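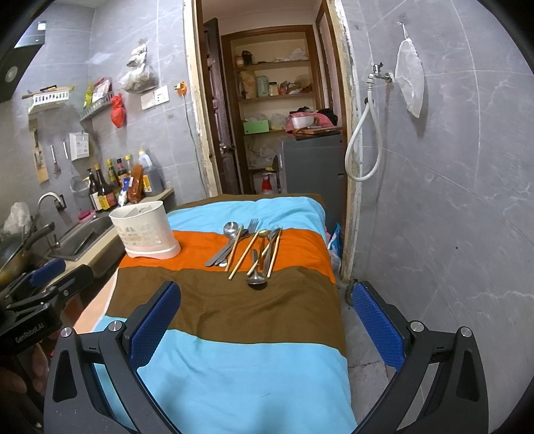

Cutlery drainer, the 7 minute sort

Do this Tuesday, or whenever the holder starts to smell. Mine does by then.

Tip everything out on a cloth. Not the bare table, too much noise. Lift the holder off its drip base and wash the two seperately. Hot water, dish soap, old toothbrush for the slots. Slime hides in the base mostly. Rinse, shake, stand it back up.

Now the pile. Metal forks and spoons together, they can take anything. Gold-toned stuff on its own, no scouring pad, soft cloth only. Wooden chopsticks on their own too.

Chopsticks need the most attention. Never leave them soaking in the sink. Wash, wipe, dry standing up with some space around them. Run a thumb down each one. Rough patch? Sand it lightly, 800 grit, wipe off the dust. Splits or black spots, toss it. And find it's partner, an odd one is no use to anyone.

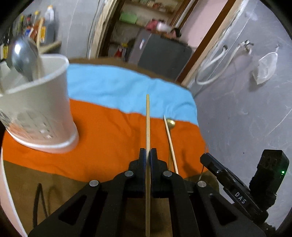 Photo: Stiltico / Sandham Kitchen Notes

Hold each stick upright at eye level and turn it slowly. Bends show up right away. Slightly bent is fine for stirring, keep one of those by the stove.

Putting back: spoons in one section, forks in the next, chopsticks last, square ends down so the eating ends get the air. Don't cram. If it won't all fit you own too much, move the spares to a drawer.

Cloth goes in the wash after. Shake the crumbs out first, outside.

Next up: wok rust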